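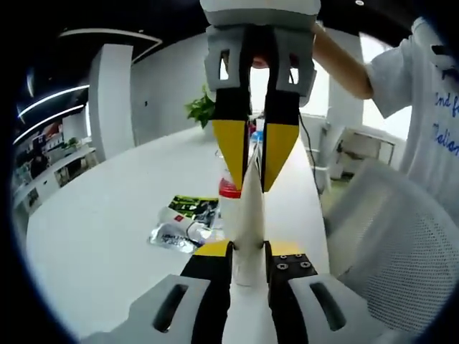

*Lengthwise creasing, long white piece, pointed end up.*

## Folding a long tapered piece with a center crease

Use this fold for paper or light card that has to stay stiff along its length. The lengthwise crease does most of the work, so make it first and leave the point for last.

### Material

- One sheet of plain white paper or light card. Printer paper at 100 gsm holds the crease without cracking.
- A flat table. A rounded edge is fine as long as the sheet lies fully on the top.
- A ruler or bone folder.

### Steps

1. Fold the sheet in half lengthwise. Match the corners before pressing.
2. Press the crease from the middle outward, 2 passes in each direction.
3. Open the sheet and fold both long edges in to the center crease.
4. At one end, fold each corner down to the center. Repeat with the new slanted edges for a sharper point.
5. Close the piece along the first crease and press again, working toward the tip.
6. Hold it upright by the wide end and sight along the crease. A lean to one side means the corners in step 4 are uneven – reopen and refold that end only.

### Notes

Card above 200 gsm should be scored before step 1. Score on the outside of the fold.

If the tip splays open, the layers are too thick there. Trim a narrow strip from the inner edges and close it again.

Keep drinks and snack bags well back from the sheet while pressing. Grease marks show on white stock and do not come out.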